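桌面抓取工位要不要整套换，预算表求挑刺
版块：设备与采购
发表于 2022-10-05

楼主：半格电

先说背景。我们组小，做桌面物品抓取和归位，现在这套是前几年东拼西凑攒起来的，臂是一家的，夹爪是另一家的，控制箱是别人淘汰下来的。上面说有一笔设备钱，不用就收回去，让我写个采购方案。销售闻着味儿就来了，Olletti给了一份整套报价，臂、夹爪、腕部相机、桌子、软件授权、培训，全打包，说是“开箱即用”。

我对“开箱即用”这四个字一向过敏。上次听见这话的那台设备，光等转接法兰就等了一个多月。

所以我另外问了Pluvcombe，他们只卖夹爪和手指耗材，臂和相机让我自己留着。两份方案的总价差得很远，我不方便把总价贴出来（报价单底下有保密条款），能说的是几个单项：
Olletti的软件授权按年收，首年免费，第二年起收费，具体多少要“届时商议”。
Pluvcombe的备用手指一对1,717元，不含螺丝，不含运费。
培训Olletti是送的，Pluvcombe没有，给一份PDF。

我们平时干的活也没多高级，二指夹爪，白桌面，放点日用小东西，盒装旺仔、小盘子之类，让它去找、去夹。 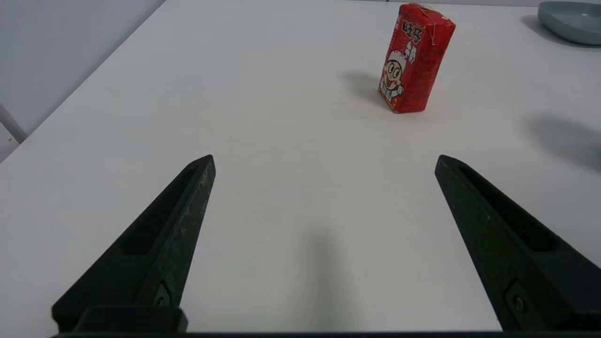 问题就在这种活上，两家给的演示视频都没法参考。Olletti那个视频里夹的是金属方块，表面磨砂，尺寸统一，摆在定位槽里，夹一百次也说明不了什么。Pluvcombe干脆没有视频，给了一张夹持力曲线图，横轴连单位都没标，我写邮件去问，回信说“请参考附件”，附件还是那张图。

我现在倾向于只换夹爪，臂先不动。但领导觉得整套的好交代，验收也简单。想听听做过类似采购的人怎么说，尤其是买完之后后悔的。

2楼：扭矩先生

我站整套。你自己拼过一次应该知道，拼装的钱省在采购单上，花在工时里。出了问题，臂厂说是夹爪的通讯，夹爪厂说是臂的固件，两边都客客气气，你夹在中间抓包。整套至少有一个电话可以骂。

第二年软件费“届时商议”这条要写死，这个没得谈，不写死就别签。

3楼：楼下卖滤芯的

回2楼，有一个电话可以骂不假，骂完呢？我们买过Gasser的整套，报修电话一打就通，态度特别好，然后告诉你工程师在外地，下个月来。来了拆开看一眼，说要返厂。返厂期间没有备机。合同里写的是“响应时间”，没写“修复时间”，这俩差出去一整个季度。

我现在看见“整套”两个字先翻售后那页，别的不看。

4楼：扭矩先生

那是你合同没签好，跟整套不整套没关系。

5楼：楼下卖滤芯的

对，是没签好。可写合同的是他们，每次没签好的都是我们这边，你说巧不巧。

6楼：半格电（楼主）

两位先别吵。3楼说的修复时间我记下了，刚去翻Olletti的草案，果然也只写了响应，“工作时间内予以答复”。自动回复邮件算不算答复？我看算。

另外问一句，有人用过Grelon的租赁吗？有同行推荐，说可以先租后买。

7楼：灰度直方图

租过Grelon，租了夹爪和相机支架。说几句不好听的。

租金本身不贵，押金贵。退的时候他们拿灯照着验，手指上有擦痕就扣。夹爪手指天天跟东西打交道，没擦痕才怪了。我当时被扣了230，金额不大，就是恶心，因为交过来的时候手指上本来就有印子，我没拍照。谁租谁记得收货当场拍，正反面都拍，螺丝孔也拍。

先租后买那个“抵扣”也别太当真。能抵的只有头一段的租金，后面的不算，抵扣还要按他们当时的目录价，不按你谈下来的价。我拿计算器按了一晚上，结论是跟直接买差不多，多了一堆手续。

不过有一点我承认，租的那段时间让我们搞清楚了自己到底要什么。原来写需求的时候非要大行程，后来发现行程够用，缺的是指尖形状。这钱算交学费。

8楼：半格电（楼主）

谢谢，租赁这条我先划掉一半。

指尖形状这个说到点上了。我们现在的手指是尖头收窄、端面平的那种，夹盒子我没太大意见，夹圆的、带弧度的东西心里就没底。Pluvcombe目录里有软垫款，但单独卖，又是一项。

9楼：机电旧货铺

我就问一句，你为什么信报价单上的寿命？

我经手的二手夹爪多了，标称寿命是空载开合次数。空载。你拿它夹东西，夹偏了顶一下桌子，这种算几次？没有哪家写。我收过一台，计数器显示才用了一点点，导轨间隙大得能听见响。还收过一台反过来的，计数吓人，手感跟新的一样，人家就是摆在展厅里空开空合。

所以备件预算别按寿命除，按“撞了几回”估。你们一年撞几回自己心里有数。

10楼：扭矩先生

按撞了几回估，这预算交上去财务得疯。

11楼：机电旧货铺

那就写“易损件”，财务认识这三个字。

12楼：白桌面反光

楼主，我做过验收，给你一个流程，不管最后买哪家都用得上。我的总原则是，厂家的演示一律不算数，拿你自己的桌子、你自己的东西、你自己的人来试。厂家派的工程师可以站旁边看，手不能碰示教器。

1. 签之前先要样机。不给样机的，要求去他们那儿试，东西自己带。路费算进采购成本，领导一般会批，比买错便宜。

2. 物品清单要杂，高矮软硬掺着来，别只带方的。带红色饮料盒，带敞口的杯子，带橡皮小鸭子，再来个恐龙骑车那种到处是凸起的玩具，后面搁个浅盘子。摆的时候间距先放宽，过了再往紧了摆。很多销售看到玩具会笑，让他笑。 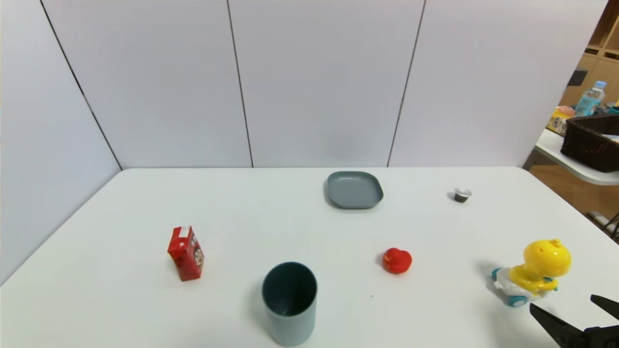
3. 摆位由你定，每轮换，换完才允许他们启动。别让对方有机会“微调一下”。微调一下之后那轮作废，重来。

4. 失败要分类记。没夹住、夹住又掉、夹歪了能放、碰倒旁边的，各记各的。厂家最喜欢给你一个笼统的成功率，把“夹歪了能放”算成功，把“碰倒旁边的”不算失败。

5. 换手指自己换一遍，掐表。有些手指根部的螺丝藏在凹槽里，普通批头进不去，要专用的，专用的另卖。这种小钱在报价单上看不见。

6. 断电再上电，看它回不回得到原来的位置。很多人漏这一步。

7. 最后才谈付款节点。尾款留到你按上面这套跑完，别留到“到货”。

13楼：楼下卖滤芯的

第5条给你磕一个。我们那把专用批头丢过一次，等货等得我想拿钳子上。

14楼：扭矩先生

12楼这套没毛病，但人力成本你没算。一组人跑完这一套，我们当年统计过，前前后后83个工时，还不算写报告。楼主组小，这些工时从哪出？整套采购起码厂家帮你跑掉一部分。

15楼：白桌面反光

厂家帮你跑掉的那部分，恰好就是最该自己跑的那部分。

83听着吓人，摊开看还好，头一回最费劲，物品清单和记录表做好了以后每次都能用。再说了，你不在验收的时候花，就在半夜改参数的时候花，后者没人给你记工时。

16楼：灰度直方图

我插一句相机。楼主桌面是白的，灯一亮，影子很软，边界糊，腕部那种小相机对这个挺敏感。Olletti整套里那颗相机什么型号，快门能不能手动锁？不能锁的话，你白天调好的参数傍晚就得重来。这个问题我建议直接发邮件问，要书面答复，电话里他们什么都说能。

17楼：半格电（楼主）

问了，刚收到回复。原话是“支持多种光照环境”。

我再追问快门能不能手动锁，对方说转给技术。先等着吧。

顺便把现在的想法更新一下，各位接着骂：
臂不换。现在这台没什么大毛病，换它纯粹是为了把钱花完。
夹爪走Pluvcombe，备用手指买两对，软垫款买一对试试，财务那边统一写易损件。曲线图横轴的单位必须补上，不补不下单。
相机单独列一项，先不定型号，等自己在桌上试过再说。
保修谈3年，写修复时间，写逾期怎么赔。谈不下来就降价。
软件授权不买，我们现有的能用，难看是难看了点。

18楼：扭矩先生

我保留意见。你这个方案便宜，但全压在你一个人身上，你哪天调走了，后面接手的人对着这一堆发票和PDF会骂你的。

19楼：半格电（楼主）

这条我没法反驳。现在这套我接手的时候也是这么骂前任的。

那我加一项，文档工时，单列，不许挪用。领导批不批另说。

20楼：机电旧货铺

文档工时是第一个被砍的，等着看。

旧夹爪要是打算处理，别当废品卖，私信我。先说好，手指磨成什么样我都收，计数器上的数我不看。

21楼：楼下卖滤芯的

楼上跑这儿收货来了。

楼主，保修那条再补一句：返厂运费谁出，来回两程都写上。我们当年只写了“寄回”由厂家承担，人家理解成修好寄回来那一程，寄过去那程是我们掏的，木箱还得自己钉。

22楼：半格电（楼主）

已加，双程。方案六月前还要过一轮评审，过了我回来更新。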